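이 웹사이트는 쿠키를 사용합니다. 계속 이용하시면 쿠키 사용에 동의하시는 것으로 간주합니다. [동의] [설정]

참가자 모집: 로봇 팔 공개 시연의 날 (Driro 작업실, Eltport)

인쇄하기 | 이메일로 보내기

안녕하십니까. 저는 Driro에서 공개 행사를 맡고 있는 Adesuwa Omoregie입니다. 한국어는 제 모국어가 아니기 때문에 문장이 조금 딱딱할 수 있습니다. 이해하기 어려운 부분이 있으면 메일로 물어보아 주십시오. 다시 설명해 드리겠습니다.

Driro는 탁자 위에서 작은 물건을 다루는 로봇 팔을 연구하는 팀입니다. 저희는 오는 11월에 Eltport에 있는 작업실을 하루 동안 열고, 로봇 팔의 작업을 가까이에서 보고 직접 조종도 해 볼 참가자를 모집합니다. 행사는 Pollberg 재단의 지원을 받습니다. 그래서 참가비는 받지 않습니다.

참가하시는 분은 두 가지 일을 하게 됩니다. 첫째는 시연을 보고 짧은 설문지에 의견을 쓰는 일입니다. 둘째는 조종 장치를 손에 잡고 알파벳이 인쇄된 나무 블록을 집어서 정해진 자리에 옮기는 일입니다. 블록은 아이들이 가지고 노는 것과 같은 종류입니다. 크기가 작고 모서리가 둥글어서, 처음 하시는 분에게는 생각보다 어려운 과제일 수 있습니다. 잘하지 못하셔도 괜찮습니다. 저희는 처음 하시는 분이 어디에서 망설이는지를 알고 싶습니다.

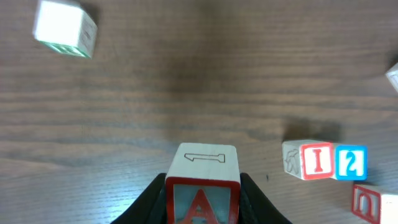 과제는 한 사람에게 세 번 주어집니다. 첫 번째는 연습이고 기록하지 않습니다. 두 번째와 세 번째는 팔의 움직임과 손목 카메라의 영상을 기록합니다. 참가자의 얼굴과 목소리는 기록하지 않습니다. 조종석 옆에는 항상 저희 직원이 한 명 앉아 있고, 언제든지 멈추어 달라고 말씀하실 수 있습니다. 멈춘 다음에 다시 시작하셔도 되고, 그대로 끝내셔도 됩니다. 중간에 끝내셔도 사례는 똑같이 드립니다.

모집 대상

만 18세 이상이면 누구나 신청하실 수 있습니다. 로봇이나 프로그래밍을 배운 경험은 필요하지 않습니다. 오히려 경험이 없는 분의 신청을 더 기다리고 있습니다. 안경을 쓰시는 분, 왼손을 주로 쓰시는 분도 모두 환영합니다. 휠체어를 이용하시는 분은 신청서에 적어 주시면 조종석의 높이를 미리 맞추어 놓겠습니다. 다만 Driro 또는 Pollberg 재단에서 일하시는 분과 그 가족은 조종 과제에 참가하실 수 없고, 견학만 가능합니다.

모집 인원은 모두 80명입니다. 신청이 더 많으면 추첨으로 정합니다. 작년에는 견학만 하는 행사였는데, 끝난 후에 "나도 해 보고 싶었다"는 의견을 많이 받았습니다. 그 의견 때문에 올해 조종 과제를 새로 넣었습니다.

당일의 순서

접수는 1층 안내대에서 합니다. 접수가 끝나면 508호실로 올라오십시오. 먼저 안전 설명을 듣고, 다음에 시연을 보고, 그다음에 조종 과제를 합니다. 시연에서는 탁자 위의 블록을 가지고 저희가 평소에 하는 작업을 보여 드립니다. 집게가 물건에 어떻게 다가가는지, 어느 방향에서 잡는지를 담당자가 옆에서 말로 설명합니다. 손목 카메라의 화면은 큰 모니터에도 나오므로 뒤쪽에 앉으신 분도 보실 수 있습니다. 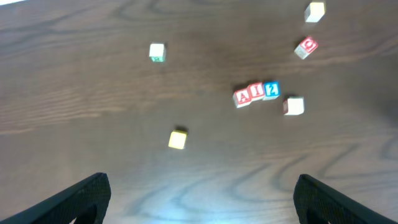 손목 카메라로 본 탁자. 벌어진 집게 앞에 알파벳 블록이 흩어져 있다.

조종 과제를 기다리는 동안에는 옆방에서 Okoro의 전시를 보실 수 있습니다. Okoro는 저희와 함께 집게를 만드는 작은 회사이고, 이날은 예전에 만든 집게와 지금 만드는 집게를 같이 가지고 옵니다. 만져 보셔도 됩니다. 따뜻한 차와 간단한 과자도 준비합니다. 음식에 알레르기가 있으신 분은 신청서에 적어 주십시오.

지켜 주실 것

긴 머리는 묶어 주시고, 긴 목걸이와 넓은 소매의 옷은 피해 주십시오. 팔이 움직이고 있을 때에는 탁자 위에 손을 올리지 마십시오. 블록이 바닥에 떨어져도 직접 줍지 마시고 직원을 불러 주십시오. 사진은 찍으셔도 되지만 다른 참가자가 나오지 않게 부탁드립니다.

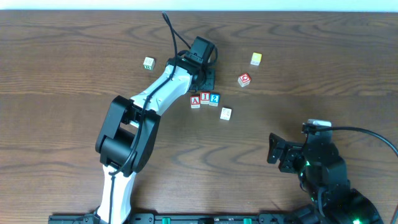

탁자 위의 로봇 팔 두 대와 알파벳 블록. 가운데에 "A", "I", "2" 블록이 나란히 놓여 있다.

사례와 교통

조종 과제에 참가하신 분께는 Eltport 시내 서점에서 쓸 수 있는 상품권을 드립니다. 견학만 하시는 분께는 상품권이 없지만, 작은 안내 책자를 드립니다. 책자는 한국어와 영어로 되어 있습니다. 주차장은 좁기 때문에 가능하면 버스를 이용하여 주십시오.

기록의 사용

기록한 움직임과 영상은 Driro의 연구에만 사용합니다. 지금까지 저희가 모은 조종 기록은 3,010건이고, 그중 2,000건이 저희 직원의 기록입니다. 직원은 이미 장치에 익숙하기 때문에 이 기록만으로는 부족합니다. 행사 후에 마음이 바뀌시면 접수 번호를 알려 주십시오. 해당 기록을 지우겠습니다.

신청 방법

이 페이지의 신청서를 쓰시고 2026년 8월 23일까지 보내 주십시오. 신청서에는 이름, 연락처, 희망하는 시간(오전 또는 오후), 그리고 견학만 하실지 조종도 하실지를 적어 주십시오. 참가 동기는 쓰지 않으셔도 됩니다. 결과는 모든 신청자에게 메일로 알려 드리고, 선정되신 분께는 자세한 시간과 오시는 길을 같이 보내 드립니다. 친구와 같은 시간에 오고 싶으시면 두 분의 신청서에 서로의 이름을 적어 주십시오. 가능한 대로 맞추어 드리겠습니다.

문의는 신청서 아래의 문의란을 이용해 주십시오. 전화보다 글로 주시면 제가 더 정확하게 대답할 수 있습니다.

Driro 공개 행사 담당
Adesuwa Omoregie 드림

인쇄하기 | 이메일로 보내기

Driro 소식지를 받아 보시겠습니까? 이메일 주소를 입력해 주십시오. [구독]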